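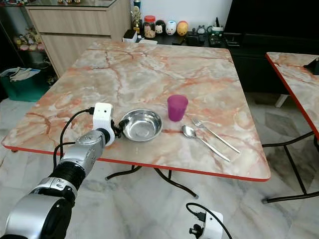
Pluvden, May

Litis: a register of private sale notices for older motor vehicles

Summary

Litis is a collection of 3000 private sale notices for cars, light vans and pick-ups of an age to be offered as classics. It is issued by the Clurneck Motoring Archive for use by students of the second-hand trade, owners' clubs, valuers and anyone who wishes to study how sellers describe their vehicles. Each record holds the wording of one notice as printed or posted, together with a set of fields completed by archive staff.

Contents of the release

notices.csv – the main table, one row per notice
makes.csv – the list of makes, with the spellings found in the notices
terms.csv – trade terms and abbreviations, with the meaning adopted by the archive
changes.txt – corrections made between releases

All files are plain text in UTF-8. Fields in the tables are separated by commas, and any field containing a comma is enclosed in double quotation marks. Line breaks within a notice have been replaced by a single space.

Fields in the main table

notice_id: a permanent reference. References are not reused when a notice is withdrawn.
make and model: the manufacturer and model as established by staff. Where the seller's wording leaves doubt, the model is left blank.
year_stated: the year given by the seller. It may be the year of manufacture or of first registration, and the two often differ for imported vehicles.
body: saloon, estate, coupé, convertible, van, pick-up or other.
engine_original: yes, no or not stated.
mileage_stated: the figure in the notice, without correction. Many sellers quote the distance covered after a rebuild, and the field basis_of_mileage records this where it is made clear.
restoration: none, partial, full or not stated.
price_asked: the asking price in pounds. No sale price is held.
text: the wording of the notice, after the removals described under Personal details.

Sources

The notices came from two places. The larger part, 1603 in all, was transcribed from the printed sales pages of the Cuautle Bulletin, a subscription newsletter for owners of American and Continental cars. The remainder was supplied in electronic form by the archive's member clubs, under a written agreement with each.

The printed notices are short, as the Bulletin set a limit of 90 words. Club notices had no limit and can be several times as long. Users comparing the two should allow for this before drawing any conclusion about how much detail sellers gave.

Preparation

Transcription was carried out by hand from the bound volumes. Spelling mistakes in the originals have been kept, including in the names of parts – "breaks" for "brakes" is the most frequent – and no attempt has been made to mark them. Capital letters and exclamation marks are likewise unchanged.

The coded fields were completed by one member of staff and checked by a second. Disagreements were most common in the restoration field. The phrase "frame-off" was coded as full restoration in every case. "Older restoration" was coded as full only where the notice mentioned both bodywork and mechanical work. "Recommissioned" was coded as partial.

Personal details

Sellers' names, telephone numbers, postal and email addresses have been removed and replaced by a dash in square brackets. Registration marks and chassis numbers have been removed in the same way. Place names have been kept at the level of county or larger town. A seller who recognises a notice and would like it taken out may write to the archive, quoting the notice reference if known. Withdrawn notices are left out of the next release.

Known limitations

The claims in the notices are those of the sellers. The archive has inspected none of the vehicles and cannot confirm any mileage, engine number or history.

Only 20 makes are represented, and American makes are much more heavily present than they are on British roads. Motorcycles, tractors and commercial vehicles above the size of a light van are excluded.

The same vehicle may appear more than once, under different sellers or at a reduced price. Repeats within a single volume of the Bulletin were removed. Repeats between volumes were kept, and are not linked.

Asking prices are not adjusted for inflation. They should not be used to value a vehicle for insurance or probate.

Terms of use

The coded fields and the list of terms may be copied and adapted for any purpose, provided that the archive is named as the source. The text field may be used for private study, teaching and research. Republication of whole notices requires written consent.

Suggested citation: Clurneck Motoring Archive, Litis register of sale notices, Pluvden.

Corrections

Corrections should be sent to the records desk at Pluvden, with the notice reference, the field concerned and the proposed wording. Accepted corrections are entered in changes.txt.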